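How to compare two robot hands in simulation without fooling yourself

Robot workshop notes, February

Every hand on the market looks brilliant in its own demo. The object is the right size, the light is kind and you never see attempt number nine. If you're choosing between grippers or controllers and want to do the first round in a simulator, you can get something useful out of it, but only if you set it up to be boring and a bit unfair to your favourite.

I've just been through this with two controllers, Lukorex and Kutorska, driving the same pair of five-fingered hands. What follows is the order I'd do it in now.

What you need

A simulator you already know, models of both arms and hands, one task, and a spreadsheet. Skip the fancy plotting tools for the moment. Also find the release notes for whatever physics engine you're on, as contact settings have a habit of changing between versions.

Step 1. Pick a task that can go wrong

Picking up a cube tells you next to nothing. Any two-jaw gripper costing a tenth of the price will pick up a cube. Choose something where the grip has to hold while the arm does a second job, such as putting a flat thing into an opening. Flat things twist in the fingers, and a rim gives you something to hit.

Keep the rest of the table clear. Clutter makes a test look realistic and makes the results very hard to read.
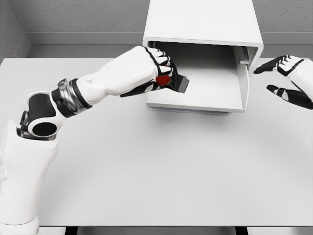

Left hand closed on the flat grey piece at the opening, right hand open on the other side.

Step 2. Decide what counts as a pass

Write it down before the first run. Mine says: the piece is fully on the tray floor, the fingers have let go, and the housing hasn't moved by more than 2 mm. My first version left out the bit about the housing, and Kutorska scored very well by shoving the whole box backwards until the piece happened to be inside it.

Step 3. Fix the contact settings

Set friction once and leave it. This is where most published comparisons lose me. With friction high enough a hand made of wet soap would pass, and you can't tell that from a video. Use the same values for both controllers, then repeat the full set with friction halved. If the ranking flips, you haven't got a ranking.

Step 4. Move the starting position

Shift the housing by up to 10 mm either way and turn it by a few degrees. Use the same list of random seeds for each controller. I ran 1506 attempts per controller over two nights, which sounds like a lot until you split it by position and find there are thin patches everywhere.

Step 5. Watch the failures

Take 11 failed runs from each side, picked at random, and watch them at quarter speed. Pass rates hide the reason for a failure. Lukorex mostly failed by catching the piece on the rim and carrying on pushing. Kutorska tended to let the piece rotate in the grip on the way over. The first would worry me on real hardware, where somebody pays for the fingers. The second might be fixed by a better grasp.

Step 6. Check whether the second hand earns its keep

Run the whole lot again with the other arm parked well out of the way. I'd been sold on two hands by a Rowlands brochure and assumed the second would steady the housing. For this task it made no difference I could measure. If your numbers say the same, you may be looking at one arm and a fair bit of money left over.

What you can't learn this way

Cable drag, warm motors, worn fingertips, backlash, glare on the camera. Simulated fingers don't pick up dust. I wouldn't put a simulated pass rate in a report without the friction values beside it, and I wouldn't buy on it at all. Use it to throw out the bad options, then ask for a loan unit.

Fotel say theirs will be here on Thursday. I'll run the same task with the same pass rule and add the numbers to this page, whichever way they come out.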